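Contra el montaje del director

Heloísa Leite

Cuatro horas menos diez. Eso dura la versión «íntegra» de Gaststead que ha llegado a las plataformas, y que añade 30 minutos a una película que en su estreno ya tenía la longitud de una oposición a notarías. La vi entera. Cené dos veces.

Confieso que Gaststead me gustaba. Era un drama rural de herencias y malas cosechas, con un final abrupto que dejaba a los tres hermanos mirando un granero y al público mirando la puerta de salida. Uno volvía a casa discutiendo. ¿Había vendido el mayor las tierras? ¿Sabía la pequeña lo de las cartas? Pues ahora lo sabemos, porque hay una escena nueva, en una notaría, donde se explica todo con paciencia de ventanilla. El mayor vendió. La pequeña lo sabía. Muchas gracias, ya puede pasar el siguiente.

La moda no empezó ahí. Grarnora, aquella de submarinos que nadie pidió larga, se reeditó en abril con un prólogo en el astillero. A Hilik le devolvieron una novia que el montador, hombre sensato, había hecho desaparecer sin dejar rastro. Y se rumorea que Rangel tendrá su versión extendida, lo cual me intriga, pues va de un hombre que espera un autobús.

El argumento de los defensores es conocido: por fin vemos lo que el autor quería. Suena bien. También mi cuñado quiere, cuando cuenta sus vacaciones, incluir el peaje, y la familia ha desarrollado métodos para impedírselo. El productor con tijeras tiene mala prensa, a menudo merecida, pero entre sus víctimas hay muchos peajes.

Luego está el precio. La caja de coleccionista de Gaststead, numerada hasta 890 ejemplares, trae un libreto, cuatro postales y un mapa de la finca. No sé qué hará la gente con el mapa. Supongo que orientarse hacia la hora tercera, donde yo me perdí.

El tocador, o la belleza de lo que sobra

Admito una excepción. Entre lo recuperado hay una secuencia muda en el dormitorio de la madre, sin diálogo ni música, en la que la cámara se entretiene con los trastos de una casa: un peine, un vaso, el polvo. No hace avanzar nada y es lo mejor de la noche. Con cosas de ese tamaño el cine se ha apañado siempre de maravilla, y un cepillo de madera metido con el mango hacia abajo en una cestita blanca me dice más de una familia que cualquier notario.
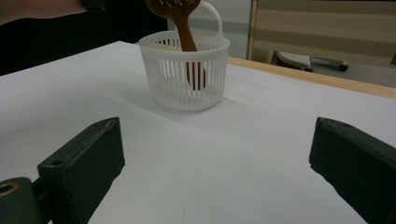 Lo que yo propondría

Montajes abreviados. Que el director vuelva a su película a los diez años y quite. Pagaría gustosa por un Hilik de hora y cuarto, y hasta compraría las postales.

18 de septiembre de 2020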